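Lab visit: Urner test hall, 23rd May

We got to the Urner hall a little after lunch, five of us from the repair shop, and Marjan Kordestani signed us in. I had asked to see the gripper comparison they are running for Curnavum, a refurbisher that wants old desktops taken apart and rebuilt by robot arms.

The first stop was the parallel gripper with the flat black fingers. Cường Hầu runs that bench. He said the hard part is holding a card by its edge without tilting it, and that he has logged 184 trials on graphics cards alone. The wrist camera view was up on a monitor for us, next to the one from the fixed camera.
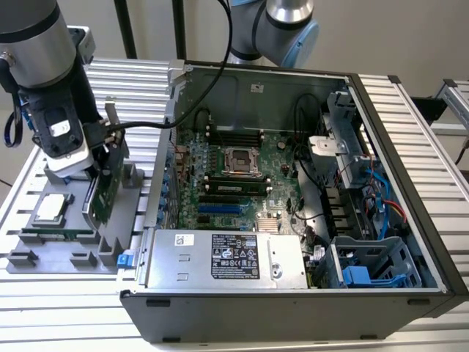
Circuit card in the gripper at the gray printed fixture, computer open beside it.

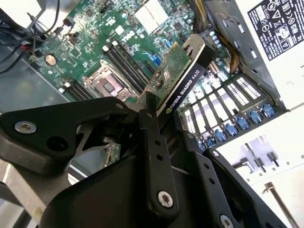
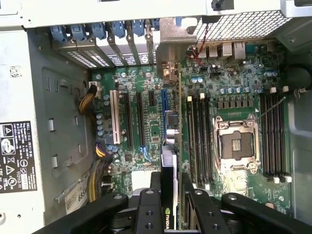 I asked why they don't use suction. Mared Prydderch said they tried two cups in June last year and gave up on anything with a heatsink. She prefers longer fingers. Cường wants them shorter and stiffer, and they had clearly had this argument before.

The second gripper, the Plondorance, has softer pads and costs 3,000 dollars more. Their score sheet had it at 91 good placements against 53 for the older model it replaces. I would want to see the same test on dirty machines, which is what our shop gets.

Parking is behind the building. Bring closed shoes, they do check.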